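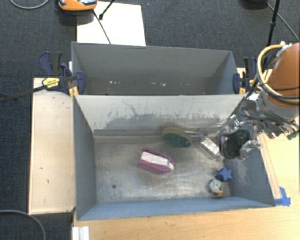 Unit 3. Storage Bins and Small Parts: How Wear Shows Itself

Reading time: 3 min

Home | Units | Reading list | Contact

These notes go with the second lecture on storage in small warehouses. Please read them before the exercise, and bring your own copy of the Clallden floor plan.

1. Why we look at surfaces

A bin is a cheap thing, and for this reason it gets little attention in most companies. But the inside of a bin keeps a record of its use. Scratches on the floor come from parts that slide. Dark marks on a wall usually come from contact at the same height, many times. In the gray bins at the top of these notes, the closer one has a broad band of grime and scuffs across the lower half of its far wall, and the farther one has only small specks and scuffs near the bottom edge. Two bins of similar form can age in different ways.

2. The Leven case

The Leven store keeps 212 bins for 3000 different parts. Each bin was given a fixed place, and the fast parts were put near the packing table. After one year the bins near the table were worn and the others looked almost new. The manager first wanted to buy new bins only for the front rows. Later it was decided to change the places of the bins every October, so that the wear is shared.

Please note the cost of this decision: every move of a bin is a chance for a wrong label. In Leven the labels are fixed to the shelf and the bins carry no label at all. I think this is the better solution, but in class we will hear the opposite opinion also.

3. Sloped or straight walls

Sloped walls help the hand to reach a single small part, and the part tends to come down to the floor of the bin. Straight walls give more volume for the same place on the shelf. The Haugland catalog lists both types — compare the inner volume, not the outer size.

4. Exercise

Choose one row from the Clallden plan. Mark the bins where you expect the most wear and write two or three sentences for each. Then read the Rindarari cleaning schedule and say which bins it would miss.

Notes last changed Feb 23, 2019

Contact | Copyright, course author | Back to top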